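Why does a wooden table have stripes?

Clikix Explains: Materials, for readers aged nine and up

Look closely at a wooden tabletop and lines will be seen running across it. The pattern made by these lines is called the grain. It was not printed or painted on by the tree, of course. It is a record of how the tree grew.

How the lines form

A tree gets thicker by adding new wood just underneath its bark. In places with a cold winter, most trees add one layer each year. Wood made in spring grows quickly and is often paler. Wood made in summer grows slowly, is denser and is often darker. One pale band and one dark band together make one annual ring.

If a trunk is cut straight across, the rings appear as circles, one inside another. Tabletops are seldom made this way. The trunk is usually cut along its length, so the saw passes through the layers from end to end. The circles are then seen from the side, as stripes.

Straight stripes, wavy stripes

A tree trunk is not a perfect tube. It leans, bends, swells near its roots and grows around its branches. When a flat blade passes through wood that is not flat inside, the layers come out as curves.

The direction of the cut matters too. A cut aimed at the centre of the trunk gives narrow, fairly straight lines. A cut nearer the outside gives wide arches and loops. One board can show both kinds. On a pale table the lines may be bunched together in one part and spread out in another. 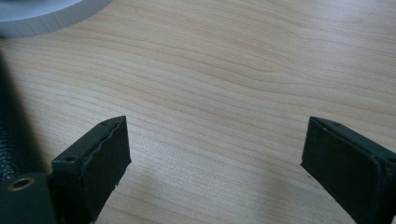 Engelbert Bachmann wrote to ask whether the rings could be counted on his kitchen table, so that he could tell his granddaughter how old the tree was.

They cannot, or not reliably. A board contains only part of the trunk. If 14 rings are visible at the end of a board, the tree was at least 14 years old, but it may have been much older. To find the full age, rings must be counted from the centre to the bark. The oldest stump in the Parkeck woods has 217.

Solid wood and veneer

Some tables are made from solid boards. Others have a veneer, a very thin sheet of real wood glued on top of a cheaper material. There are two main ways to cut it. In slicing, a blade takes flat sheets from a block. In rotary cutting, the log is turned against a long blade and the wood comes away in one continuous sheet, like paper from a roll. Rotary cutting follows the rings around the log, and the resulting pattern is broad and wavy.

To tell solid wood from veneer, look at the edge of the table. In a solid board the lines on top usually continue down into the edge. With veneer they stop.

Why part of a table looks brighter

Many tables are coated with varnish, lacquer or oil. This is called the finish. It fills tiny gaps in the surface and makes it smoother. A smooth surface sends more of the light off in one direction, and where that light reaches the eye, the wood looks paler. The bright patch is called sheen. If you walk around the table, the sheen moves, but the grain stays where it is. 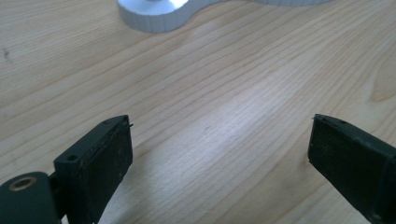 Annelies Zwahlen

Try it: a grain rubbing

You will need thin paper, a wax crayon and a piece of unvarnished wood.

1. Lay the paper on the wood and hold it still.
2. Rub the side of the crayon lightly across it for 30 seconds.
3. Turn the paper a quarter turn, move to a clean area and repeat.

Rough grain gives a clear print. Very smooth wood may give almost none.

Words used

Annual ring: the wood added in one year.
Finish: a coating that protects wood.
Grain: the pattern and direction of the lines in wood.
Veneer: a thin sheet of wood glued to another material.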